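Dezember, kurz vor Mitternacht
von der Küchenbank

So, schnell noch, bevor ich ins Bett falle. Die Pistaziencreme. Dritter Anlauf. Endlich eine, die ich nochmal machen würde.

Vorgeschichte: Ich hatte im Herbst ein Glas von Tudano gekauft, so ein kleines, teuer, in vier Tagen leer. Mit dem Löffel. Im Stehen. Danach dachte ich, das kann doch nicht so schwer sein. Pistazien, Mixer, fertig. Haha.

Erster Versuch: geröstete, gesalzene aus der Tüte. Ganz blöde Idee. Wurde grau-braun, schmeckte nach Kneipe. Hab es dann in eine Nudelsoße gerührt, da ging es. Zweiter Versuch: ungesalzen, aber mit Haut und direkt aus dem Gefrierfach in den Mixer. Krümel. Nur Krümel. Nach zehn Minuten immer noch Krümel, und der Mixer roch nach Modellbahn.

Jetzt also richtig. 600 Gramm grüne Pistazien, ungesalzen, schon aus der Schale. Ja das ist viel und ja das kostet. Kleinere Mengen packt mein Gerät aber nicht, die kleben dann nur am Rand. Topf Wasser aufkochen, Pistazien rein, 2 Minuten, abgießen, in ein Geschirrtuch und rubbeln. Ein Teil der Häutchen geht von allein ab, der Rest muss einzeln zwischen den Fingern rausgedrückt werden. Dauert ewig. Ich hab nebenbei einen Film geschaut und fast 54 Minuten gepult, danach waren die Fingerkuppen grün und ich hatte keine Lust mehr auf Pistazien.

Dann trocknen. Das hatte ich vorher unterschätzt. Wenn noch Wasser drin ist, wird die Masse im Mixer schlagartig fest, wie Marzipan das beleidigt ist. Also aufs Blech, Ofen niedrig, 12 Minuten bei 130 Grad, Tür einen Spalt auf mit Kochlöffel. Probieren. Wenns noch zäh ist, nochmal rein. Bei mir waren es am Ende zwei Runden. Braun werden sollen sie nicht, sonst ist das schöne Grün weg.

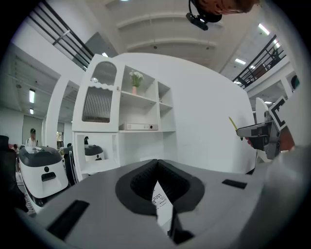
Warm in den Mixer, nicht erst abkühlen lassen! Das macht den Unterschied, finde ich. Warm geben sie das Öl viel schneller ab. Erst kommt Mehl, dann nasser Sand, dann ein Klumpen der im Kreis fährt, und dann kippt es irgendwann und läuft. Zwischendurch immer wieder ausmachen, Rand runterschaben, Motor pausieren lassen. Mein Mixer ist ein alter Clustska, der Becher hat einen Sprung am Griff, aber er zieht noch.

Wenn gar nichts geht: ein Esslöffel neutrales Öl. Sonnenblume oder so. Olivenöl hatte ich beim zweiten Mal drin, das drückt alles andere weg. Manche nehmen weiße Schokolade dazu, dann wird es die süße Variante wie aus dem Glas. Hab ich mit einem kleinen Rest probiert, 50 Gramm geschmolzen untergerührt plus Prise Salz. Sehr gut. Sehr gefährlich. Auf Toast eine Katastrophe im besten Sinn.

Die pure ohne Zucker mag ich aber lieber, für Porridge und auch herzhaft. Gestern ein Klecks mit Zitrone und Joghurt zu Ofenmöhren. Mach ich wieder. Nächstes mal mit mehr Zitrone.

Haltbarkeit keine Ahnung, bei uns hält das eh nicht. Ich stells in den Kühlschrank, da wird es ziemlich fest, also ne halbe Stunde vorher rausholen. Öl setzt sich oben ab, umrühren, gut ist. Nur saubere Löffel nehmen.

Kosten hab ich nicht ausgerechnet. Will ich auch nicht wissen. Billiger als das gekaufte wars bestimmt, wenn man das Pulen nicht mitzählt.

Ach so, die Häutchen: weggeworfen. Falls jemand weiß was man damit anstellen kann, schreibt es mir drunter. Und die Spülmaschine schaft den Messerblock vom Mixer nicht, der muss vorher einweichen, sonst klebt das grüne Zeug noch beim übernächsten Smoothie drin. Ich lass ihn jetzt über Nacht stehen und geh schlafen.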